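Gimum tables and tableware: frequently asked questions
Last revised 2nd November by Jagadeesh Salian

Which tables does this page cover?
All light wooden tables with rounded corners at Skorngate, including those moved from Drustden in August. Tables with metal tops have a separate page.

Where is the table number?
On a small white label on the top surface, near a corner. Quote it in full, letters and digits, when reporting a fault. If the label has lifted, leave it on the table and report it. Do not print a replacement: two tables were given the same number that way.

What is the green tape for?
It marks positions on the top. A strip at the edge of a plate shows where the plate goes. Return items to their marks before you leave the table.

Can I use a different tape?
No. Parcel tape and masking tape leave residue on the finish. Green tape is kept in the Siddiqui cabinet, drawer 22. Replace a strip when its ends begin to curl.
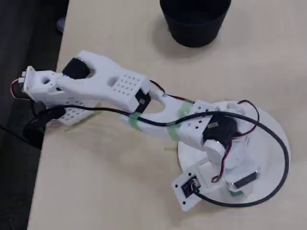
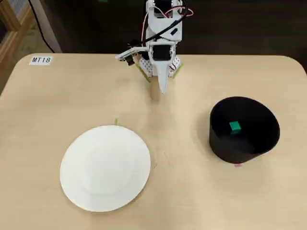
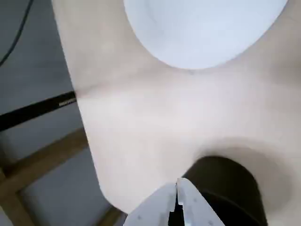 Second picture: table MT18, with the white plate and a strip of green tape at its top edge. The black bowl or pot is on the right.

How do I remove old tape?
Peel it back slowly at a low angle, along the grain. Wipe any residue with a damp cloth and a drop of washing-up liquid, then dry the area. Do not use a scraper or white spirit.

What is the maximum load?
100 kg, evenly spread. Do not sit or stand on the table.

Can hot pans go directly on the top?
No. Use a mat under anything straight from the hob or oven. White rings caused by heat are not covered by the repair agreement.

Which plates should be used?
The flat, round, matte white ones. Glazed plates from the canteen are a different diameter and will not sit correctly against the marks.

Can plates and bowls go in the dishwasher?
Plates, yes, at the normal setting. Wash black bowls and pots by hand, as the outside finish dulls. Dry everything before it goes back on the wood.

A table rocks. What should I do?
Turn the foot on the short leg by a quarter turn and test again. If it still rocks after 2 full turns, use form 99 and enter the table number in the first box.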